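Care of the Counter Arm: Tips for Kitchen Training Benches
Triravside Household Skills Center - Practical Pages

The following tips apply to the single-arm kitchen bench, in which one arm works over a counter with drawers below and wall cabinets above. They cover the care that bench users may carry out themselves. Work inside the arm housings, the controller or the power supply remains with the Hornosier service desk.

Before any cleaning or adjustment, park the arm, press the stop button and switch off power at the bench. Keep hands out of the gripper until the power light has gone out. A gripper that is holding something should be opened from the control panel first, with a folded towel laid underneath.

Looking after the gripper

The two fingers are moved by linkages, and the linkages turn on screws. These screws loosen with use. Once a week, check each screw head with the hex key kept in the bench kit, turning only until resistance is felt. Do not use thread locker on a pivot screw. A pivot that has been glued will bind, and the finger on that side will close late.

Wipe the inner faces of the fingers with a lint-free cloth dampened with rubbing alcohol. Grease from food or hand cream causes more dropped cutlery than any fault in the motor. Flatware is held at the narrow neck, where the fingers can lie flat against the metal on both sides.
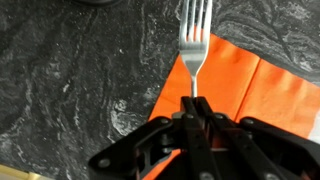

Photo: Triravside Household Skills Center

If an item turns in the grip, look at the fingers before raising the force setting. The two tips should meet squarely, with no wedge of light between them. Where they do not meet, loosen the tip screws by half a turn, close the gripper on the 3 mm gauge plate and tighten the screws again while it is closed. Worn tips are replaced as a pair.

Crumbs and lint collect between the stacked plates. A soft, dry paintbrush removes them well. Compressed air is not recommended, as it drives grit further into the joints.

Setting out the counter

The counter must be clean and dry before the arm is started. Polished stone shows water spots poorly, and a damp patch under a napkin will hold the paper to the surface when the arm tries to lift it. Dry the counter with a towel and then pass a bare palm over it.

Place practice items with open space on every side. Small appliances belong against the wall, with their cords behind them. Cups should be set down with the handle turned away from the arm's path.

Drawers that the arm is to reach into should be opened by hand during setup and left at the same distance each time. A strip of masking tape on the drawer runner makes a good marker and is easily replaced when it wears.
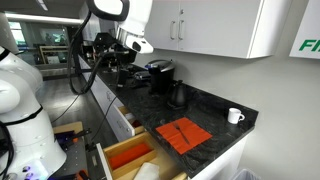 Fork and napkin on the counter, with two drawers open below.

Drawer runners should be vacuumed in November, before the winter course, and again in the spring. A runner that drags can pull a drawer out of position by a small amount with each use - enough, over a morning, to spoil a pick that worked at nine o'clock. Wax from a plain white candle, rubbed along a wooden runner, is sufficient. Oil should not be used near linens.

Cables and joints

Loose cable is the most common cause of stopped work on the bench. Every cable that follows the arm needs slack at each joint, and the slack must be able to fold without catching on a handle or drawer front. With the power on and the bench clear of people, run the arm slowly through its full reach and watch the cables only. Mark any place where a cable pulls straight or rubs.

Fasten cables with hook-and-loop straps. Plastic zip ties cut into the jacket and cannot be moved without scissors. The Brotgate strap pack contains 12 straps, enough to dress one arm with a few to spare. Place a strap on either side of a joint, never across it.

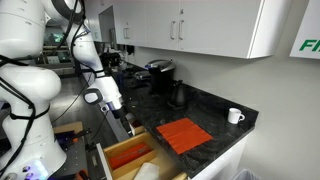 How tight should a cable strap be?
A finger should slide under the strap with light pressure. If the cable cannot be shifted by hand, the strap is too tight and should be loosened before the arm is moved.

The white housings may be wiped with warm water and a drop of dish soap on a well-wrung cloth. Wipe away from the joint rings, so that moisture is not pushed into the seals. Scouring pads and glass cleaner dull the finish. Sticky residue from tape can be lifted with a little cooking oil on a paper towel, followed by the soapy cloth.

Checking the working height

Working height should be checked whenever finger tips have been changed or the bench has been moved. Lay one folded napkin flat on the counter. Lower the closed gripper at the slowest speed and stop when a sheet of ordinary paper can still be drawn out from underneath with slight drag. Save this position under a new name and keep the old one until the first full run is finished.

A height set on bare stone will be too low once a cloth is in place. Benches that use both paper napkins and cloth ones need a saved height for each. After saving, run the task at reduced speed and return to 100 percent only when it has been completed without a stop.

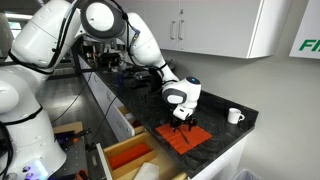

What should be done if the arm stops with a contact fault during a height check?
Leave the item where it is, raise the arm from the control panel and clear the fault. Add a small amount of height, then repeat the check from the beginning. A second fault in the same place should be reported to the service desk.

Keeping the bench log

Write down each screw tightened, each tip changed and each height saved, with the initials of the person who did the work. Spare finger tips are stored in the Majali parts box, tray 888, and the last pair should not be taken without a reorder slip being filled in. Return the gauge plate to its sleeve after use. Bent plates are to be thrown away.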